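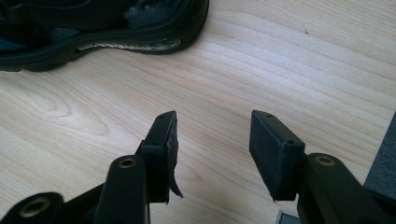 A black sandal on a pale wooden surface.

Most summer footwear fails at the glue line. The upper wears slowly, the outsole wears at a rate any owner can see, but the bond between the two lets go with little warning, often after a winter in a cupboard. Sheyla Tello has spent much of her working life on that joint, first in a shoe factory and now at her repair workshop in Padstead, where 476 pairs of sandals came across the counter last year. Of those, 235 had a sole that was partly or wholly detached.

The causes are well understood in the trade. A typical sandal is made of a strap set, a footbed, a midsole and an outsole, and each layer moves differently under load. Walking bends the assembly at the ball of the foot, and the outer layers must stretch further than the inner ones. The adhesive takes up the difference as shear. Peel forces are worse. When a toe catches on a kerb, the load falls on a very narrow strip of glue at the front edge, and a small gap opens that later steps make longer.

Heat adds to the trouble. Many shoe adhesives are set by warming two coated surfaces and pressing them together, and some will soften again if they get warm enough. Tello put a thermometer on the parcel shelf of her own car in April and read 55 degrees Celsius by mid-afternoon. "That is well into the range where I would expect an ordinary bond to creep," she says. "People leave them there all summer."

Water does slower damage. Certain polyurethane midsoles break down by hydrolysis, a reaction with moisture in the air, and a pair stored unworn can crumble as readily as a pair in use. Gluing is pointless at that stage. Tello presses a thumbnail into the side wall, and if the mark stays, the repair is refused. 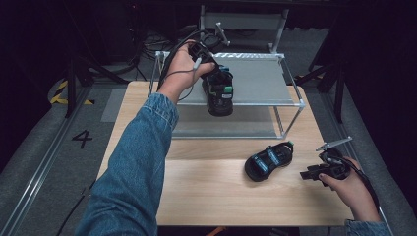

What a sound repair involves

The old adhesive has to come off completely. Both faces are roughened with a fine abrasive, wiped with solvent and left to dry. Rubber outsoles may also need a primer, depending on the compound. Two thin coats of contact cement are applied, the first being allowed to soak in. The parts are then warmed, aligned from the toe backwards and pressed.

Tello uses Surkura cement for rubber and Solten for foam, and leaves both for a full day before the sandals are worn. Stitching through the side wall gives extra security on thicker soles, though each hole is a path for water. Her test strips are flexed 100 times by hand and then pulled apart with a spring balance. The Usuga tape sold for home repairs held on smooth rubber and came away from foam at the first pull.

Storage costs nothing. A dry shelf away from direct sun will do, with the straps undone and no weight on top. Grit should be brushed out of the joint before sandals are put away.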